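4. Switching panel layouts on shared Linux desktops

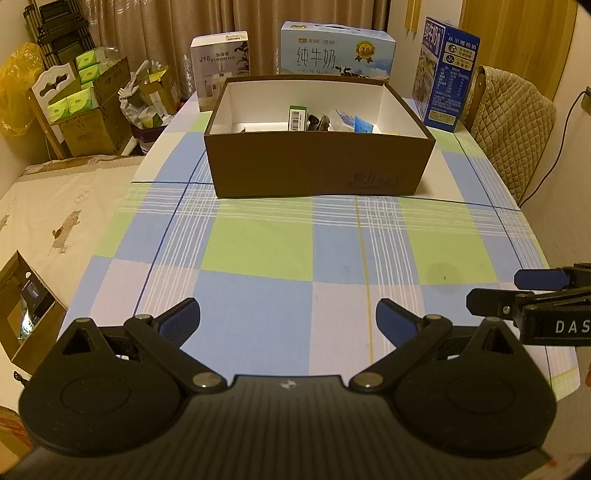
Figure 2. Table with a plaid tablecloth.

As said in Section 3, the first part of the study looked only at people's first hour with a desktop. This section covers what came after. Main question: when the panel layout changes under someone who already knows the old one, what do they lose, and for how long? We took one panel (bottom bar, menu at left, window list in the middle, tray at right) and moved things, one change per session. No theme changes, no new icons, same wallpaper all the way through.

4.1 Setup

All machines ran the same install with Viseck as the session manager and Grimside as the panel. Grimside was picked for a dull reason: its layout lives in a single text file and can be swapped at login without the user seeing anything. We tried two other panels first and both redrew themselves in a visible way, which gave the game away. Logging was done with Grarkuron, build from July, with the network part switched off. Grarkuron writes a line for each pointer press, each menu open and each window focus change. It does not log typed text. Key shortcuts show up only as "shortcut used", so we can't say which one. A pity, see 4.4.

The machines were shared. Several people in one household used the same account, or were supposed to use their own and did not. We come back to this as it hurts the per-person numbers quite badly.

Layouts:

L0, the starting layout, as above.
L1, menu button moved from left to center.
L2, window list grouped by application, labels off.
L3, panel at top of the screen, order kept.

Each household got L0 first and then the three changes in mixed order, with a return to L0 between each. The return sessions were meant as a rest, but ended up being some of the more useful data.

4.2 Tasks

Tasks were short and boring on purpose. Open the file manager, find a folder, open a text file, switch back to the browser, change the volume, close everything. No time limit. People were told to work at their normal speed and to stop if annoyed. The task sheet was the same every time except for folder names. Folders were filled with 2,000 small files so nobody could just scroll and spot the right one, and search had to be opened from the menu.

In all we have 151 usable sessions. Sessions were thrown out where the log stopped early, where the wrong layout file was loaded, or where the screen had been rotated (this happened more often than we'd like, there is a shortcut for it and it's easy to hit).

4.3 Results

Moving the menu button (L1) cost less than expected. The typical pattern in the log: one press in the old corner, a pause, then straight to the new position. By the second task the corner presses are mostly gone. A few people never pressed the corner at all, they were opening the menu with the keyboard already and did not seem to notice the change until asked.

Grouping the window list (L2) was the bad one. Focus changes went up in every household, and stayed up to the end of the session. People opened a group, picked the wrong window, closed it, opened it again. Some gave up on the list and minimized windows one by one to dig down to the one they wanted. With labels off there is nothing to tell two text files apart, so part of this is our own doing: grouping and missing labels were changed together and can not be seperated here. Costache, the earlier work closest to ours, kept labels on and saw a much smaller effect. We think the labels matter more than the grouping but can't show it from this data.

Top panel (L3) is in between. Menu and tray were found fast. Volume was the odd one. The slider opens downward in L3 and upward in L0, and a fair number of users dragged the wrong way first, then fixed it. Small thing, but it kept coming back late in the session when everything else had settled.

The return to L0. We expected a clean recovery and mostly got one after L1 and L3. After L2 we did not. Users who had started minimizing windows kept doing so with the old list back in place, labels and all. For how long we don't know, sessions were too short. One later check would have answered this and it was not planned for.

4.4 Problems

Shared accounts, first of all. Grarkuron sees an account, not a person. Where the handwritten sheet and the log disagree on who was at the machine we used the sheet, and where the sheet was blank we kept the session for the layout totals but left it out of anything per person.

Second, shortcuts. Since only the fact of a shortcut is logged, a user who switched windows from the keyboard looks the same as one who took a screenshot. For L2 this matters, it may hide a move toward keyboard switching that would be the sensible response to a bad window list. Comments on the sheets hint at it ("just used alt tab in the end") but comments are not counts.

Third, Viseck restores open windows at login by default. We turned that off but a package update turned it back on for a few sessions before it was noticed. Those began with windows already open and so with a longer list. Marked in the data, kept in the totals, results do not change in direction with them removed.

Screen sizes also varied. Wide screens have room for labels even with many windows open, narrow ones cut them down to a couple of letters, so L0 on a narrow screen is already partway to L2. We did not balance for this. Anyone repeating the work should.

4.5 What we take from it

Position changes are cheap. Changes to what an item tells you are not. For people who put together default layouts for a distribution, moving the menu is probably safe if the old corner still does something useful, or at least does nothing harmful. Hiding window labels by default looks like a poor trade for the space it saves, esspecially on shared machines where the person who finds the setting is not the one who has to live with it.

Layout files and the log parser are in the project archive, version of Thu 8 May. Section 5 goes on to the settings dialog, where the same users were asked to put L0 back by hand.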